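Skurkside Robotics Project: Can two arms fold a shirt, and should anyone care?

Report of the laundry group, second-year practical

1. What we were asked to do

The task sheet gave each group a household chore and one term. Ours was folding. A garment lies on a table, two arms fold it, and it ends up on a pile. The sheet called this "a well-understood everyday problem", and I would like whoever wrote that to spend an afternoon with us.

I should say where I started from. I did not think the project would work, and I argued for the pegboard task instead. I was outvoted. This report is written by the person who lost that vote, and the others have read it and asked for two changes, both of which I have made.

The aim we settled on was narrow. We would collect demonstrations by driving the arms by hand, train a policy on them, and compare it with a fixed script that always goes to the same points. If the trained policy could not beat the script, we would say so.

2. The set-up

We named the rig Kurkus, mainly so that we could swear at it. There are two arms side by side on a rail at the front of the table, and walls on three sides to keep the background from changing. The walls are papered with a small floral print. The tabletop has a marble pattern, which I objected to in September and still do. A plain surface would have made life easier for the vision part. The answer I got was that real homes are not plain, which is true, but real homes also do not come with a marking scheme.

The policy gets a fixed view of the table and a close view from the wrist. Recording is done with Lammers, a set of scripts left behind by an earlier year. Lammers works, provided you do not ask it to pause. If you pause it, it carries on writing the last image until you notice, and in our first week we did not notice.

We collected 448 demonstrations. After throwing out the paused ones and the ones where the driver had plainly given up, we kept the rest without any further tidying. I think we should have been harsher. Several of the ones we kept show a driver changing their mind halfway through a fold, and a policy that copies people will copy that too.

3. Watching the red garment

Most of the trouble came from the red garment. It is a single colour, it is soft, and it has very little on it to tell one part from another. The teal T-shirt has lettering on it and so at least has an up and a down. We spent a good deal of the term going through recordings of the red one, trying to work out what the policy could possibly be going on.

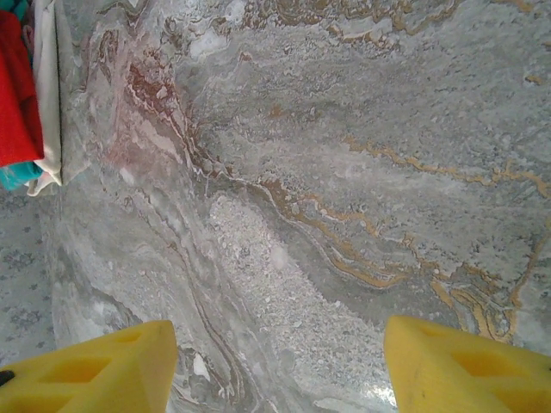
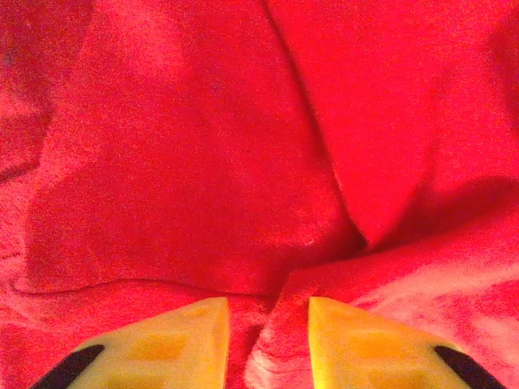
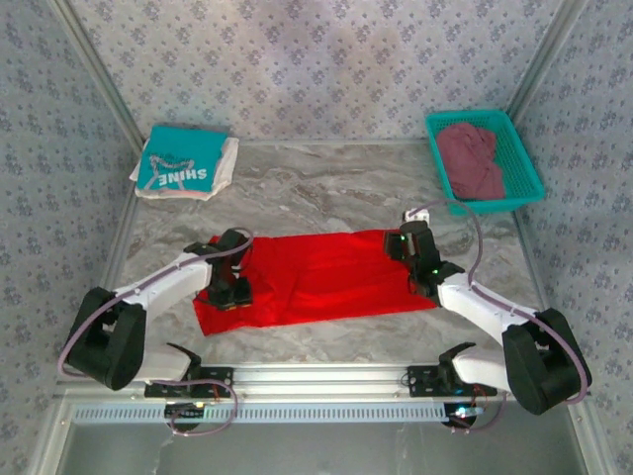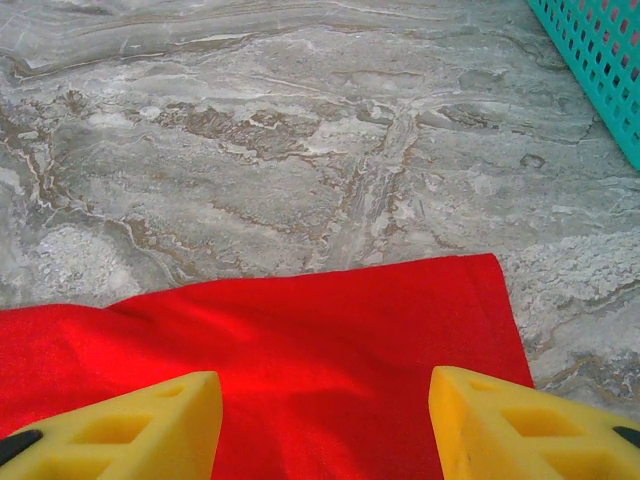
4. What the recordings tell us

The close views are less useful than we had hoped. When the fingers are down near the cloth, red fills almost everything, and the only clues left are creases and shading. I could not say from a view like that which part of the garment I was looking at, and I had the advantage of knowing what a garment is. When the wrist is turned towards bare tabletop the opposite problem appears. There is plenty of detail, all of it swirls and veins, and none of it says anything about folding.

The wider wrist views, with an edge of cloth against the stone, are the good ones. A corner can be found. We tried a simple test in which one of us guessed the next move from the wrist view alone, and the guesses were sensible only when an edge was showing. It was a small test and we made it up ourselves, so please do not lean on it.

The fixed camera gives the whole layout, including the other clothes and the basket, and I now believe it is doing most of the work. When we covered it with a bit of card, the policy drifted to the middle of the table and pinched at nothing. When we covered the wrist camera, it still got hold of the cloth more often than not, though in the wrong place.

5. Results

We ran 40 trials with the trained policy and the same number with the script, starting the garment flat each time. A trial passed if two of us, looking separately, agreed that we would have put the result in a drawer.

The trained policy came out ahead, but by less than the others expected and by more than I did. I am not going to give a percentage. With this few trials, moving a couple of borderline folds from one column to the other changes the story, and we had more than a couple of borderline folds — we argued over one of them for most of a lunch break.

Where the policy failed, it mostly failed in the first grasp. The fingers closed on too much cloth, or on a wrinkle instead of an edge, and everything after that was a neat copy of the right motion carried out on the wrong bit of fabric. The script failed in a duller way. It missed whenever the garment was not where it should have been.

We also tried starting from a heap. Neither method managed it, and we stopped counting early.

6. Against the Vurkwood group

The Vurkwood group had the same chore and claimed in their talk that 1,000 demonstrations would be enough for "reliable folding of any garment". I do not see how they know that. They had one garment. So, for the most part, did we, and the little we tried with the teal shirt suggests that our policy has learned about red things on a grey table.

7. What I would change

Use a plain tabletop first, and bring in the marble later as a separate test.

Write down what counts as a bad demonstration before recording any, and have it marked by someone other than the driver.

Raise the wrist before the first grasp so that an edge is in view. The drivers could do this from the start at no cost.

Fix the pause fault in Lammers. We have left a note in the folder, next to the note from the year before.

As for the vote, I would still pick the pegboard. The others have asked me to record that they would not.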